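2021-12-03

# Breldale Community Rooms to reopen for the winter season

The Breldale Community Rooms will reopen to the public this month after the completion of repairs to the heating and the roof. The building, on the corner of Brisel Street, closed in the spring when damp was found above the main hall. Regular bookings moved to the Kundlow Road annexe for the summer and autumn and will now return to their usual times.

The work was carried out by the contractor Van Rooij under an agreement with the district. It covered new roof felt and guttering on the north side, a replacement boiler, and fresh insulation above the ground-floor rooms. The old radiators in the entrance passage have been kept, cleaned and repainted. The total floor area now open for hire is 340 square metres, which includes the former store behind the kitchen.

Residents who held a booking before the closure have first claim on their previous slot until the end of December. After that date, any slot not confirmed in writing will be offered to groups on the waiting list. Confirmation may be sent by post or handed in at the front desk.

## Tea room

The tea room will open on weekday mornings and on Saturday afternoons. Hot drinks, soup and filled rolls will be served at the counter, and the price list in force before the closure will be kept until the spring. Groups hiring a room for a full day may order drinks in advance – a form is available at the desk and should be returned two working days before the event.

Visitors are asked to return cups and trays to the hatch beside the kitchen door. Food bought elsewhere may be eaten in the tea room only when the counter is closed.

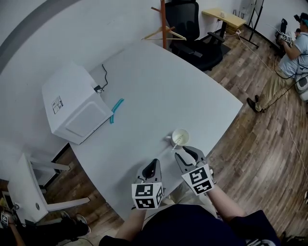
## Hire charges and bookings

Charges for local groups remain unchanged. The deposit for evening hire of the main hall has been set at 129 euros and will be returned within ten working days if the hall is left in good order. Commercial hirers pay a separate rate, which the bookings desk will quote on request.

The main hall may be used by up to 400 people standing. Numbers for seated events depend on the layout chosen, and organisers should agree a seating plan with the desk before selling or giving out tickets. Tables and chairs are included in the hire charge, as is use of the kitchen for cold food. Hirers who wish to cook must state this when they book.

The smaller rooms on the ground floor can be booked by the hour. They are suited to classes, meetings and craft groups, and each may be reached without steps from the side entrance. Rooms must be cleared by ten in the evening, with the exception of the main hall on Saturdays, when the closing time is eleven.

A leaflet setting out the new opening hours has been printed in a run of 1,000 and will be delivered to homes nearest the building. Further copies can be collected from the Kundlow Road annexe, which will itself remain open for existing classes until the end of the month.

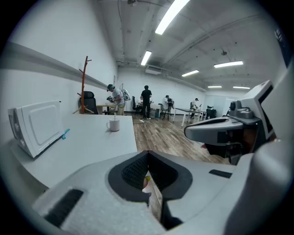
**Can a group that moved to the Kundlow Road annexe stay there?**

Groups may remain at the annexe until the end of the month, after which all regular bookings will be held at the Community Rooms. A group with particular access or storage needs should write to the bookings desk before then, and a suitable room will be sought.

## Parking and access

The car park behind the building has been marked out again, with the spaces nearest the side entrance kept for blue badge holders. Deliveries should be made from the Brisel Street side before nine in the morning. Cycle stands have been moved from the front wall to the covered area by the gate – cycles should not be left in the entrance passage.

Bookings for the new year are now being taken at the front desk during opening hours.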